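From: Hashini Sarkar
To: Lonora screening list
Date: Jul 4, 2025
Subject: Re: Storkura screenings, second half of the season

Dear members,

Thank you to everyone who wrote in during June. I am answering on the list, as several messages raised the same points as the one quoted here.

> The notice says that Storkura will be shown two episodes at a time.
> Several of us have not seen the first half and would like to catch up.
> Will there be a repeat showing, and can guests attend? I would also ask
> that the discussion be kept until after the second episode. Last time
> a major death was given away in the interval.

There will be one repeat showing of the first four episodes, in the Gondal Room, before the regular screenings resume. The room seats 80, and places must be reserved by reply to this address. Each member may bring one guest. We have received 233 requests for the regular screenings, which will therefore remain in the main hall at Ferkden.

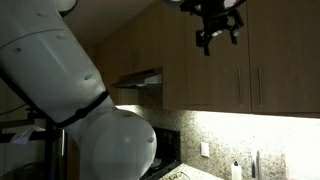
Kitchen with wooden upper cabinets and a white robotic arm.

On the matter of spoilers, the request is reasonable and has been adopted. Discussion will begin after the second episode of each evening. Members who have read the novels are asked not to refer to later events at any point, including on this list. Messages that discuss an episode not yet screened will be held by the moderator and returned to the sender – this applies to subject lines as well.

Subtitles will be shown at all screenings. The dubbed version was tried in June and drew more complaints than any other item this year, chiefly about the voice given to the harbor master.

The episode guide has been updated with cast lists and running times. Printed copies will be available at the door, and members who prefer the electronic version may request it from me.

Regards,
Hashini Sarkar
Screenings Coordinator, Lonora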